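Chronic Pain and the Cost of Waiting to Be Believed

Persistent pain remains one of the most common reasons people visit a general practice, and one of the least well recorded. In the Wultora district, a patient with ongoing joint or back pain may attend five or more appointments before a referral is made. Each of those visits is usually treated as a fresh complaint.

It is the view of this column that the district's practices should adopt a shared pain history, begun at the first visit and carried forward to each one after it. The form need not be long. The version used at the Budari clinic runs to 2 pages and asks about sleep, morning stiffness, work and family history. Patients complete it at home, at their own pace.

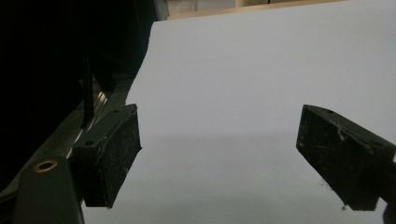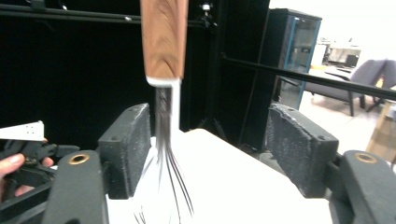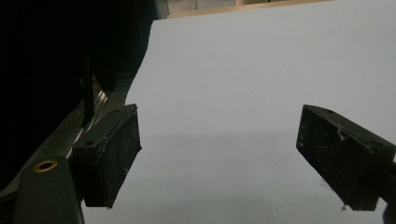

Mavis Halvorsen wrote to us after an earlier column to say that a form is only as good as the doctor who reads it, and that she had filled in three of them before anyone asked her a question about what she had written. Her point is a fair one. Paperwork that sits unread does harm, as it lets a practice believe it has listened.

For that reason the shared history should be tied to a longer second appointment, with the cost met by the district and not the patient. Flindmont has offered such appointments since August, and its doctors have asked to keep them. Ayala is considering the same step.

Some will object that longer appointments mean fewer of them. That is true in the short term. A patient who is referred at the second visit, however, does not need the third, fourth and fifth. The district board should put the proposal to its practices before the next budget is settled, and should publish their answers.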